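Lamness Fraternal Hall

Reading time: 3 min

Lamness Fraternal Hall is a two-storey meeting hall in the town of Lamness. It is the home of the Lamness lodge of the Order of Rorodeck, a friendly society that once paid sickness and funeral benefits to its members and now works mainly as a social and charitable body. The hall is also hired out for dinners, dances and public meetings.

Background

The Lamness lodge was formed by timber workers and small shopkeepers at a time when few of them could afford a doctor. Members paid a weekly sum into a common fund. In return they could draw an allowance when they were too ill to work, and their families received help with the cost of a burial. Meetings were first held in a room behind the Flavanik Hotel, which the lodge rented by the quarter.

The arrangement with the hotel was never a comfortable one. The room was shared with a brass band, and the lodge's regalia had to be packed into trunks and carried upstairs after each meeting. When the hotel changed hands the rent was raised, and members voted to buy land of their own. They chose a corner block on Yokoyama Street, close to the railway station, so that brothers from outlying districts could get home by the late train.

Building

The hall is built of red brick on a stone footing, with a plain parapet and a tall arched window over the street door. The lodge room takes up the whole of the upper floor. It has raised platforms at either end for the officers, and fixed benches along the side walls. A small anteroom beside the stairs is used by candidates waiting to be admitted.

The ground floor was planned as a source of income. It held 2 shops facing the street, with a supper room and kitchen behind them. Rent from the shops paid off most of the building loan. One of the shops was later joined to the supper room to make a larger space, and the other is now the lodge office.

A fire in the kitchen flue damaged the rear of the building and closed it for seven months. The lodge met in the church hall during the repairs. Most of its minute books survived — they were kept in an iron safe in the office — but the original charter was lost and the one now on the wall is a copy.

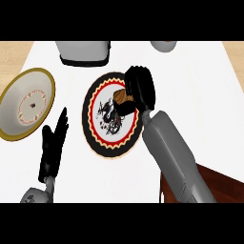
Table laid with a white cloth, computer rendering.

Membership and use

Membership reached its highest point, 847, in the years before government health cover became common. Numbers fell steadily after that, as the society's benefits were no longer the main reason for joining. The sickness fund was wound up and the balance put towards the upkeep of the hall. A smaller funeral fund remains open to existing members.

Three neighbouring lodges have since merged with Lamness, and their banners hang in the upper room. The lodge meets monthly, except in midwinter. Officers are elected in September and installed at a dinner to which members of other societies are invited.

The supper room is let to outside groups on most evenings. Regular users have included a choir, a chess club and the local historical society. The upper floor is not normally let, but it is opened to visitors once a year.

Heritage status

The hall is on the town's local heritage list, which protects the street front, the staircase and the fittings of the lodge room. Changes to the kitchen and supper room do not need heritage approval. A ramp has been added at the side entrance.

Page last revised 14/07/2026

Filed under: Meeting halls | Friendly societies | Lamness

Related articles
Order of Rorodeck
Flavanik Hotel
Yokoyama Street
Lamness railway station
Lodge regalia and banners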